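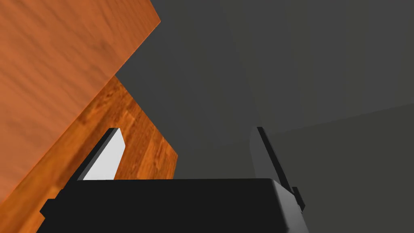
My project this semester was a two-finger gripper for the arm I'm putting together in the shared workshop at Trilevstead, and before I cut a single part I wanted it working in simulation. Everaldo Macedo, who has the bench next to mine, talked me into that (he'd already cracked two sets of fingers on his own build!). The first thing I set up was the view from the wrist, looking out along the fingers. I gave them pads, and the left one comes up so bright white against the wood that I can find the fingertip right away, even with the wooden panel hanging in close.

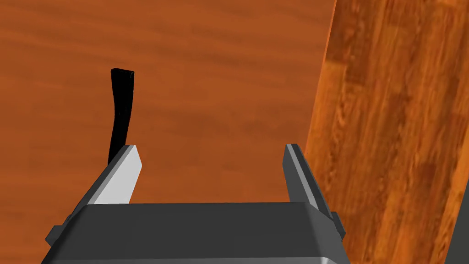
Getting the gap right took me most of January. I started with the fingers way too close together, then went too far the other way, and every change meant fixing the joint limits again. By the end I had 969 lines of code, and I'd guess a third of them are comments to myself like "why is this negative??"
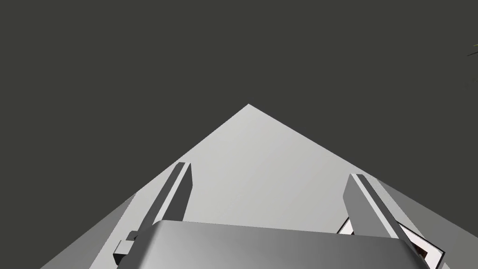 For testing I ran batches of 100 grasps and wrote down the misses in a notebook. Most misses came from the approach angle, so I slowed down the last bit of travel and added a short pause before closing – it looks kind of silly but I'm keeping it. Next up is printing the real fingers. I still need three longer screws for the palm, and Everaldo says I can borrow his.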